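Home | Workplace Guides | Staff Changes | Training | Forms | Contact

How to Introduce an Automated Dish Station in a Staff Dining Room
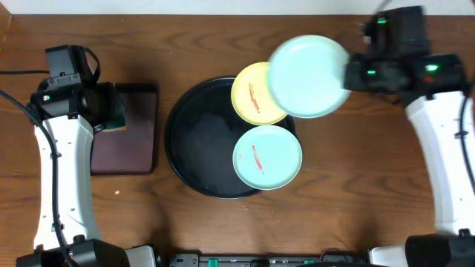 Two-arm dish station: plate held in the right gripper, sponge in the left.

Filed under: Kitchen operations, Automation and staffing

This guide is for dining room supervisors at Cledska sites that are due to receive a two-arm dish station. It covers the work that must be done before the station is switched on, the first weeks of shared operation, and the changes to job duties that follow. It does not replace the technical manual supplied by Nastar, which remains the reference for installation and repair.

Before you begin

You will need a site plan, the current shift schedule, and a written list of the tasks now done by hand at the dish counter. Ask the dish crew to write this list themselves. At the Skarnero site, the supervisor's list left out scraping, stacking, and the sorting of chipped plates, and all three had to be added to the schedule later.

Step 1. Meet with the crew

Hold the first meeting before the delivery date is posted. State which tasks will move to the station and which will stay with people. No position may be removed or reduced during the trial period. Questions about pay grade should be sent to Wen-hsiung Wan in Staff Relations and should not be answered on the spot.

Step 2. Set out the work area

The station works over a tabletop. Lay the tray between the two arms and keep the sponge within reach of the left arm. Plates should be placed on or beside the tray, a few at a time. Sauce marks are acceptable; solid food must be scraped off first. Mark the arms' reach on the floor with tape and keep carts outside it.

Step 3. Assign a station attendant

Each shift needs one attendant, drawn from the present dish crew. The attendant loads plates, checks each finished plate by eye and by touch, and returns any that need a second wash. Training takes 2 shifts. Attendants are paid at the Lui scale from the first day of training - this applies even if they later return to other duties.

Step 4. Run by hand and by station together

For the first month, send no more than 100 plates per shift to the station. All other dishes are washed by hand as before. Glasses, knives, and serving pans stay with the crew throughout. A site that serves nearly 400 meals a day should expect hand washing to remain the larger share of the work.

Step 5. Review the duties

At the end of the month, compare the crew's original task list with what each person now does. Look closely at work that has become more repetitive. Several attendants have reported that watching the station for a full shift is more tiring than washing. Rotate the post at the meal break, and record the rotation on the schedule.

Send the completed review to Staff Relations. Sites starting in September should use the revised form.

Last revised 2019-07-20

Contact Staff Relations | Copyright Cledska | Back to top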